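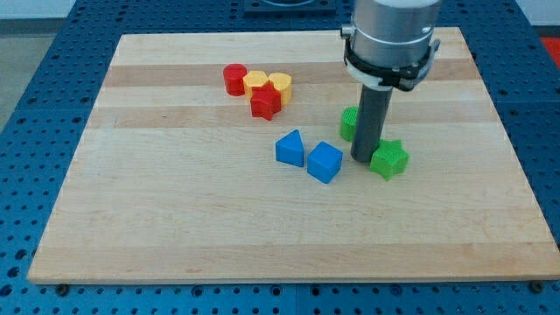
Londeck shape blocks: colour and profile gallery

Reference page for the Londeck block set, covering the colours and profiles in current use. Boards and blocks are listed under the Allia inventory, shelf 22. Labels follow the colour-then-profile order adopted in September.

Blocks: red, yellow, blue and green plastic, with a fine ribbed or textured finish on the sides. The colour of a block does not determine its profile. Stars occur in red and in green, cylinders likewise.

Yellow group: includes a heart and a rounded, flower- or arch-shaped piece. The two are easily confused when partly covered, so sort by the top outline.

Blue group: triangular prism and cube. The prism is catalogued ridge up, flat face to the front — the cube may sit at any rotation.

Board: light maple strips, pale and darker tan in alternation, with a thin band of end grain at the front edge. Wipe with a barely damp cloth and dry upright. Resand at 200 grit, finish at 400. Radonjić oil is the preferred finish, one thin coat.

Storage: trays are Florkberg pattern, one colour per tray, holding up to 324 blocks each. Return mixed blocks to the sorting tray before closing the cabinet.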